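Kovasska: how a local news page reported a disturbance in the market street

Project report, second year, Media and Society

1. Introduction

In March there was a disturbance in the market street of Iletti. Shop windows were broken and the police closed the street until the evening. For our project we studied how the news page Kovasska reported this event during the first days. I live near the street, so I must say that I am not a completely neutral reader.

2. Material and method

We collected 50 texts from the page. 30 were short updates and 20 were longer articles. We also saved the reader comments under them, in total 527. Each text was read by two students, who marked three things: who is the source, which verb is used for the police, and which word is used for the people in the street. When the two students did not agree, the whole group discussed the text. The marking was done in Gritbridge, a free program which our department uses.

3. Results

The police was the first source in most of the short updates. Residents were quoted mainly in the longer articles, and often only near the end. The word "mob" appeared on the first evening and was later replaced by "group" or "young people". The page did not explain this change to its readers.

The numbers of arrested persons were also a problem. Two updates from the same night gave different numbers, and the earlier one was never corrected. A reader who opened only this one would still believe it today.

The owner of Tô, a small restaurant in the street, was named as a witness in several texts. The same sentence from the owner was repeated each time, but once it was placed so that it seemed to be about the police.

4. Problems with the coding 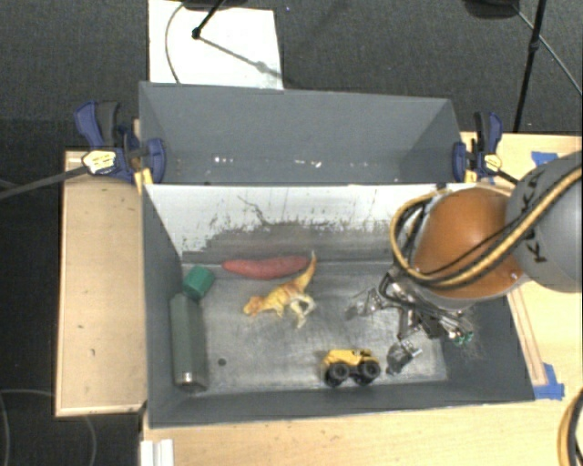
Our categories for sources were too few. We began with "official", "resident" and "other", and after one afternoon "other" had become a place for everything loose, much like the front bin with its bottle and the other things lying beside it, while the category "resident" had hardly any texts. We then divided "other" into shop owners, transport workers and unnamed sources, and read all the texts a second time. This took longer than we had planned, and for this reason the comments were only read by one student each.

5. Discussion

We cannot say that Kovasska took a side. What we can say is that the first version of the event came from the police, and that later versions kept its order and many of its words. It would be useful to compare with a printed newspaper, but the library in Iletti had not yet received the copies when we finished. The list of texts and the coding table are in the appendix.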